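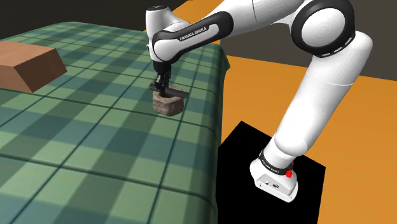

Step 3. Check the lift before you log the trial

Applies to single-arm pick trials in the Plomness simulator. Complete Steps 1 and 2 first.

3.1 Close the fingers on two opposite sides of the block. Do not grip across a corner.

3.2 Raise the block 30 mm and hold for 600 simulation steps. Leave the other objects on the table where they are.

3.3 Read the contact log. Both fingers must report contact for the full hold. If either one drops out, mark the trial "slip" and reset.

3.4 Irregular meshes, such as the stone block, use the Gosska friction table. Do not tune friction per trial.

3.5 Record the random seed and the tablecloth texture ID with the result. Trials missing either value are excluded from the pass rate.

Go to Step 4, Placing and release.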